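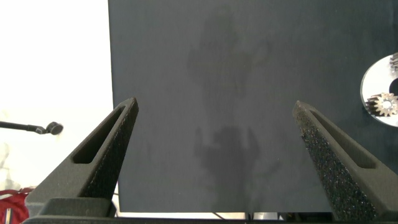 *Two gray fingers, slotted, textured on the inside faces*

**Campus survey response rates: what counts as usable?**

**plurk_stats** – 21 May 2025
Brirnedov released its campus climate survey in March. Enrollment is 3039, completed responses 235. The summary gives a single prevalence figure for unwanted sexual contact and no confidence interval. Is anyone comfortable citing it?

**nanach_ra**
No. That is under eight percent. Without a nonresponse analysis you can't tell which direction the bias runs. People with an experience to report may be more likely to open the survey, or less likely to finish it.

**quadrat7**
I disagree that it can't be cited. Cite it with the denominator. The Clery counts only cover what was reported, on defined geography, so they miss most of what a survey picks up. A weak survey still shows the gap.

**nanach_ra**
It shows a gap of unknown size. The two instruments also use different time windows. Clery is per calendar year, and the survey asked "since enrolling."

**plurk_stats**
Correct on the window. I checked the questionnaire and the item wording is behavioral, so at least that part is sound. 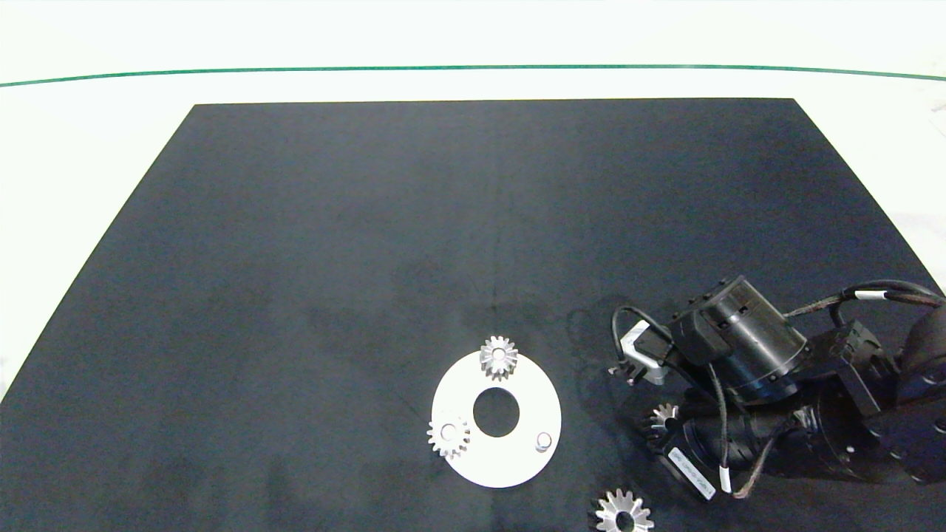 *Two small gears on a white plate, dark mat*

**tollgate**
Plurkach got 2000 responses with a paid incentive and three reminders. They also published the weighting tables. It can be done.

**quadrat7**
Plurkach has a research office. Brirnedov doesn't. If the standard is weighting tables, small colleges will stop surveying and you'll be left with the Clery numbers alone.

**tollgate**
Weighting by sex and class year takes an afternoon. The registrar has the margins.

**nanach_ra**
Agree with tollgate. Also check cell sizes before quoting any breakdown. The Pilkington Hall row has fewer than 80 respondents and should have been suppressed on privacy grounds – that one bothers me more than the missing interval.

**plurk_stats**
Missed that row. I'll write to them about suppression first and ask for the margins in the same email.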